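Reading Like a Reviewer
Handout for Week 5: The Short Notice

Welcome back, everyone, and thank you for the lively mess of a discussion last Friday. I've tried to pull my scribbles into some kind of order, and I've added a few things I meant to say before we ran out of time (we always run out of time, and it is always my fault).

1. What a notice is for

A short notice is the little paragraph you find at the back of a literary magazine, or in the weekend paper under the longer pieces. Ours will run to 209 words, title line excluded. I chose that length because it's what the old Pamville library newsletter used to allow, and I've grown fond of it over the years. It feels generous until you start writing, and then you discover you've spent 93 of your words telling us where the heroine grew up.

The reader of a notice wants to know what sort of book it is and whether they'd enjoy spending a week with it. Somewhere in there they would also like a bit of your company — your taste, your grumbles, a sentence that could only be yours.

2. Plot, and how much of it

This took up most of our hour, so I'll set down where I think we landed. Give the situation and leave out the machinery. With Skiltasard, our set novel, the situation is a ferry town in winter, two sisters who share a bakery and don't speak, and a lodger who arrives with somebody else's luggage. You can say all of that in one decent sentence. What is in the luggage belongs to the author, and I'd ask you to leave it there.

Several of you felt this was unfair to a long book. Skiltasard is 980 pages in the Risetti paperback, and I do sympathise! But a long novel doesn't need a longer summary. If anything it needs a braver one, and you may find you can drop the whole middle section at the sanatorium without anybody missing it.

3. Quoting

One quotation, please, and keep it under 12 words. Pick it late, after you've drafted the rest, so that it has a job to do. A line that merely sounds lovely tends to sit there like a good vase in a hallway. Check it against the page, and then check it again, as the Risetti edition and the older hardcover differ in their punctuation and I will notice.

4. Saying you didn't like it

You are allowed. I'd rather read an honest cool notice than a warm one with its teeth clenched. Try to name the place where the book lost you: a chapter, a change of narrator, that dreadful dream about the horses. "I was bored" is about you, and may well be true, but "the letters in Part Two all sound like the same correspondent" gives the rest of us something to argue with.

Do also be fair to translated work. When we come to Zou next month, remember that the rhythm you're praising or scolding has passed through two pairs of hands, and the translator's name goes in your title line. 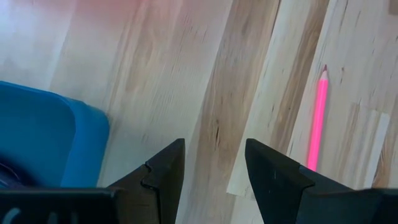
I still don't see how I can judge the ending without giving it away, and for me the ending was the whole trouble with the book.

That came in from Margot after class, and it's a fair worry. My suggestion is to describe the effect and keep the event to yourself. You might say the last chapter hurries, or that it answers a question you'd stopped asking. Anyone who has finished the novel will know precisely what you mean, and anyone who hasn't will be none the wiser.

For next week

Read to the end of Part Three if you haven't already. Bring a draft notice on paper, double spaced, with your favourite sentence underlined and your least favourite circled. We'll swap in pairs before the tea break.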